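Teleoperating two arms around glass and glazed pots

28th March

The task for the Atora cell is simple to state: pick up a small vessel, put it down upright somewhere else, and leave its neighbours alone. Recording demonstrations of it took longer than I had planned in January, mostly on account of the glass.

Both views below are from the same set-up, first the fixed camera and then the one at the wrist.

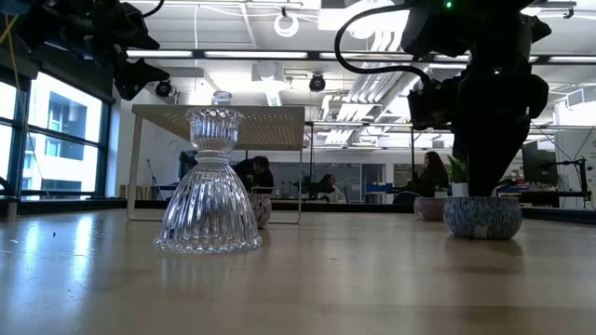
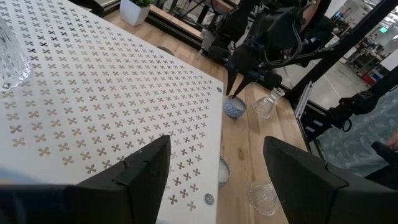

Why glass is awkward

Clear ribbed glass gives the depth sensor very little to work with. It returns the table behind, or a highlight from the ceiling lights, or nothing. The glazed blue-and-white pots are far easier, so I use them to check a new calibration before trying anything transparent.

Settings that changed

Leader-to-follower scaling is now 2 to 1 near the table. At full scale the operator's hand tremor reached the fingertips - audible on ceramic, worse on glass. The grip force limit came down as well, in the Gedeck config file, and closing speed with it.

Each operator records 10 episodes, then stops for a break. Past that, approach paths get lazy and the fingers start coming in low.

What I discard

Any episode with a regrasp goes, as does any with a pause of more than four seconds. The first batch lost six episodes this way. The Brestance export script still mislabels left and right arms, so check that before training.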